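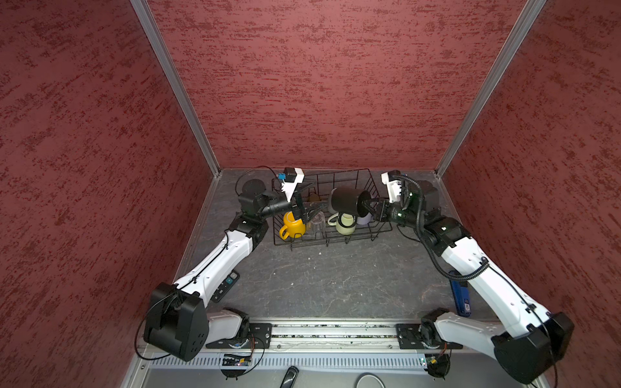
Noman Marwat asked whether a film shown at last year's festival may be entered again in a longer cut. It may, provided the new version runs at least 20 minutes longer than the one already screened. The Devard Film Festival has answered this and other common enquiries on this page.

Which films are eligible?
Feature films and documentaries completed within the past two years may be entered. Work already released in cinemas is accepted in the Retrospective section only.

Do films need English subtitles?
Yes, unless the dialogue is wholly in English. Subtitles must be part of the picture — separate subtitle files cannot be used at the Cenard screen.

How many films were entered last year?
The festival received 581 entries from 604 registered applicants. The remaining applicants did not complete the form.

When will decisions be announced?
All applicants will be told by email in July. The selection panel does not give individual comments on films which have not been chosen.

Where are the screenings held?
Main competition films are shown at the Cenard, which seats 200. Short documentaries are shown at the Hao Rooms, where seating is not reserved.

Can I change or return my ticket?
Tickets may be exchanged for another screening up to the day before. Refunds are given only where a screening is cancelled or the advertised film is replaced.

Will directors attend?
Some will. Teófilo Muñoz will introduce his film Skoson and take questions afterwards. Other visits are listed in the programme once confirmed.

May I record during a screening?
No. Recording of any kind is forbidden, and phones must be switched off before the film begins.

Page last updated: April 12, 2022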